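# The score is about the simulator

Every few months a vendor sends me a number. The latest came from Dranitz, whose planning software is being pitched to the warehouse in Zarnatville where I look after the controls, and the number was 892. That is how many objects their grasp planner has been tested on. The cover letter used the word "validated" in two places and never said where the testing happened. I had to get to the appendix to find out that all of it was in simulation.

I have no quarrel with simulation. I use it most days, and I would not want to debug a joint limit any other way. My quarrel is with how the results travel. A number starts life in a log file as "success rate under these contact settings, with these meshes, at this time step." By the time it reaches a purchasing meeting it is "success rate." Everything that made it honest has fallen off on the way.

Take contact, which is where the trouble starts. A physics engine has to decide what happens when two shapes touch, and it does so with a handful of settings that somebody chose. Friction is usually one value per pair of surfaces. Stiffness is often picked to keep the solver from blowing up. If the fingers start to jitter, you soften them. If the object slides out, you raise the friction a little and run it again. I have done this myself at eleven at night and felt fine about it. Do it often enough and the engine has been tuned until the planner looks good, and then the planner is graded on the engine.

Shape is worse, and gets less attention. Most engines keep two versions of an object, one for looking at and one for bumping into. The one you look at can be lovely. The one you bump into is often a rough shell made of a few convex lumps, and when an object is hollow a careless conversion will quietly fill it in. Then the robot can't put a finger inside a cup, and the planner learns that cups are solid. Or the conversion leaves the opening but makes the wall thick and perfectly smooth, and the planner learns that any wall can be hooked or pinched at any angle.

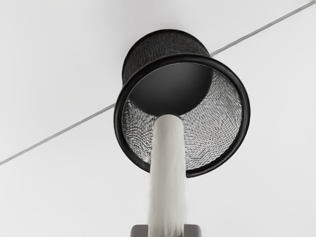

Wire mesh is a good case to argue over. A real mesh wall flexes. It snags on a rubber pad in one direction and skates in the other. The rolled rim is stiff and the wall an inch away from it is a good deal less so. In a renderer, mesh is often just a texture with holes painted in it, and the collision shape underneath knows nothing about holes. So you can have a run that looks entirely convincing on screen, with the weave catching the light, while the part of the software that decides whether the grasp holds is dealing with a plain tube. I don't think the people who make these demos are trying to fool anyone. I think they look at the same pretty output the rest of us do.

Perception has its own version of this. Thin wires and open weave are miserable for a depth camera. You get missing points, points from whatever is behind the object, and a fringe of nonsense along the edges. In simulation the planner is frequently handed the object's pose directly, as a row of figures with no error on it at all. I asked Dranitz whether their 892 objects were run with simulated camera noise or with the true pose. The answer was that both modes are supported. I asked again and got a link to the feature list.

The usual reply to all this is randomization. Vary the friction, vary the mass, vary the lighting, and the real world becomes one more variation. There is something to it. Workneh, the open tool we use for our own tests, does it well, and it has caught planners of ours that only worked at one exact friction value. But you can only vary the things your model has. If there is no setting for a wall that bends, no amount of shuffling will produce one. You get a wide spread of worlds that are all wrong in the same place.

Two years ago we ran our own comparison at the Juvham site, and it was not fancy. We took 82 items off the shelves, scanned them, and ran the same planner on the scans and on the things themselves, around 400 attempts on the real arm. The average gap was not shocking. What bothered me was the order. Items the simulator called easy were among the worst on the arm, and a couple it had written off went fine. If the simulated scores had been uniformly rosy I could have knocked off a fixed amount and gone home. A scrambled ranking means I can't even use them to choose which objects to worry about.

That ranking problem hardly ever shows up in published results, and the reason is dull: showing it takes a real arm, a patient technician and several weeks. A simulator will give you thousands of attempts by Thursday. The cheap number gets made and the expensive one doesn't, and after a while people forget there were two.

What I want from vendors is fairly modest. Print the contact settings next to the score, with the date they were last changed. Say which collision shapes were used and show a picture of them - the ugly ones, drawn as the solver sees them. Say whether the planner was given the pose or had to find it. And run a small real set, chosen by the customer, before anybody writes "validated" on a cover letter.

I'd also like the failures. Every one of these reports comes with a reel of clean grasps, and a reel of clean grasps tells me almost nothing. A finger that ends up in the wrong spot, or an object that tips and rolls in a way no real object would, tells me what the software believes about the world. Those clips exist. They are sitting on somebody's disk at Dranitz, and I would trade the whole 892 for 4 of them.

For now I've told the warehouse to hold off. The planner may be very good. I have asked for a week with it on the Juvham arm, using our own items, and so far the sales team would prefer to schedule another demo.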